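Kestance Demonstration Program: Frequently Asked Questions

This page is for operators who collect demonstrations for the Zirkus set, and for teams who want to use the data later. We update it when the same question comes to us several times. Please read it before your first shift, also if you did similar work at another place.

What is one episode?

One episode is one complete try of one task, from the start pose until the arm is back in the start pose. If you stop in the middle, it is still an episode, but you must mark it as incomplete. Please do not join two tries into one file.

How long is an episode?

Most tasks need less than 55 seconds. The recorder does not stop by itself at this limit, but it shows a yellow sign. If you often pass the limit in the same task, write to the task desk. Perhaps the task is too big and we should divide it.

How many tasks are in the set now?

There are 18 task families. Inside them we have 544 written instructions, for example "open the left latch" or "move the pliers next to the case." Instructions with almost the same words are counted separately, and we know this makes the number look bigger than the real variety.

Do I have to succeed every time?

You should try to succeed, but failed tries are welcome when they are marked correctly. A slip of the fingers, a second try at the handle, a tool which turns in the grip: all this is useful for the Joshi model, which learns to recover from small mistakes. Failing on purpose is a different thing. We have a separate plan for it, so please do not do it in a normal shift.

Why do you use patterned walls and stone tops?

We had in the first months only plain white tables. The policy learned quickly there and was then confused by a normal kitchen. Now each cell gets another top and another wallpaper, and we change them between blocks. Veins in the stone and big leaves on the wall are difficult for the wrist view, and we want this difficulty in the training part and also in the test part. 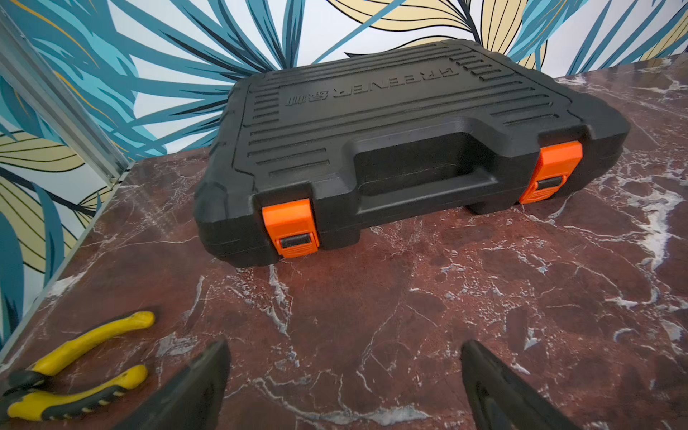 Can I change the grip in the middle of an episode?

You can change it as often as the task needs. Open the fingers fully, move back a little, and come again from the new side. Very small corrections while the fingers are half closed give noisy labels, so we prefer one clear change.

How should I place the objects before I start?

Follow the layout card on the screen. The card gives an area for every object, and inside this area you choose the position and the angle yourself. Please choose really different ones. Many operators come back to a favorite position after one hour without noticing it. Objects which are not part of the instruction may stay on the table if the card lists them.

What do I do when an object falls from the table?

Stop the recording, mark the episode as "dropped out," and only then put your hand into the cell. The arm must be in hold mode. This rule has no exception, also not in the last minutes of a shift.

How is the text label written?

You select the instruction before the episode. After it you may add one free sentence about what happened. Write it in simple English. Spelling mistakes are no problem, but wrong left and right is a big problem. Left and right are always meant from the side of the arm base.

When is a task finished?

We close a task when it has 2000 accepted episodes. After this it disappears from your list. If you think an important variation is missing, tell us before it closes.

Can I use the data outside of Kestance?

Partner teams get access through the Masudora portal. The next release is planned for September. Raw wrist video is included, operator names are not.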